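Etonar - Wortliste für Dialektwörter aus Küche und Garten

Version vom 13 Jan 2026

Etonar sammelt Wörter, die man beim Kochen, Einmachen und Umgraben hört und in keinem Schulwörterbuch findet. In der aktuellen Fassung sind es 343 Einträge, und es kommen ständig neue dazu! Besonders schön sind diesmal die Bezeichnungen für den Brotanschnitt geworden, da gibt es fast in jedem Tal eine andere.

Jede Zeile der Datei besteht aus Stichwort, Bedeutung, Region und Lautschrift. Felder sind mit Tabulator getrennt, Kodierung ist UTF-8. Fehlt die Lautschrift, steht dort ein Bindestrich. 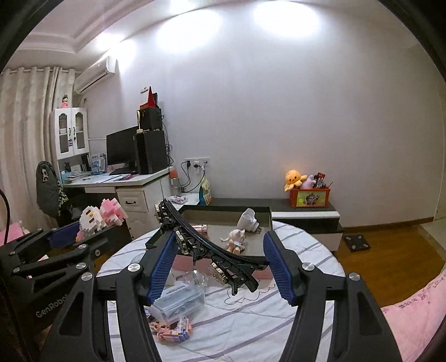 Arbeitsgruppe Mundart im Verein Lekel

Neu seit der letzten Fassung: Die Region wird jetzt zweistufig angegeben (Landschaft, dann Ort), und Doppelungen sind zusammengeführt. Raelene Pearce hat dafür das Skript Pruver geschrieben - es läuft in unter 3 Minuten durch und findet auch Varianten mit vertauschten Umlauten. Großartig!

Bekannte Lücken: Obstsorten sind dünn vertreten, Pilze fast gar nicht. Wer da etwas beitragen kann, bitte unbedingt melden. Die nächste Fassung ist für Februar geplant.

Lizenz: CC BY 4.0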